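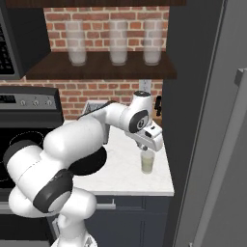 Inicio | Datos | Documentación | Compras | Contacto

Categoría: Simulación y planificación de equipos

Flidow Cocina - ficha del conjunto de datos

Flidow Cocina reúne 2,303 episodios simulados de manipulación en cocina. Lo preparamos en Moya para decidir qué brazo y qué pinza comprar antes de pedir presupuesto a Gandness. Mantiene la ficha Rocío Robles.

Contenido

Cada episodio trae vídeo de una vista general y de la cámara de muñeca, estados articulares y órdenes de la pinza. Las tareas son de bebidas y de guardar piezas pequeñas.
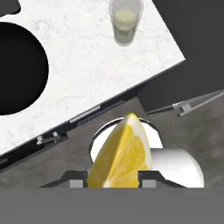 Vista de muñeca: gajo de limón entre los dos dedos, con el vaso sobre la encimera de mármol.

Uso para el presupuesto

De los episodios sacamos alcance, apertura de pinza y número de ciclos. Con eso se rellena la hoja presupuesto.csv, que tiene dos escenarios:

- base: 1 brazo, 400 horas de uso al año
- ampliado: 2 brazos, 600 horas de uso al año

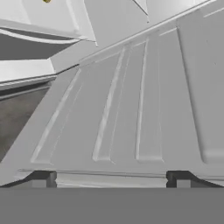 Los dedos de repuesto van en línea aparte - el proveedor los factura por juego. La instalación y la formación tampoco entran en el precio del brazo.

Limitaciones

La fricción y los líquidos están simplificados. No usar estos datos para estimar desgaste ni fuerza de agarre. Los precios son del 7 de abril de 2023 y no incluyen IVA.

Comentarios (3)

Rosalía Bermúdez: ¿La hoja admite la pinza Varkon? Nos la ofrecen con otro brazo.

Rocío Robles: Sí, se cambia la apertura máxima en la segunda pestaña de la plantilla.

Rosalía Bermúdez: Gracias, la reviso antes de cerrar el pedido de noviembre.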